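# Two months with the Drumine bench kit

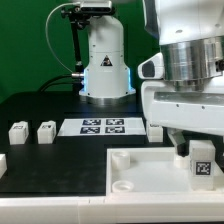 Who is the Drumine kit for? Small labs and teaching shops that want an arm to practice picking up and placing parts, and that would like to spend their time on the task instead of the wiring.

Letden has been renting the kit out since April, and the engineer who looks after it there is plainly fond of the thing. "I still stay late to play with it," she told me. "You give it a peg and a ring and suddenly it's 7 o'clock!"

What she likes best is the printed tags. The sheet of four square markers gives the software a shared reference on the table, and the tagged blocks can be moved around between tries. "Students get that part right away," she said. "They shift a block, run it again, and they start asking good questions."

She had complaints too. The manual is thin on gripper settings, and the small peg took her around 50 tries before she was happy with the grip. "The blocks were easy. The peg made me work for it, and I loved that (mostly)."

Letden also tried the Vanidia software add-on, and she'd wait for the next version. For now she is writing her own exercises, and the one she's working on puts the rings in the tray and asks the arm to sort them by height.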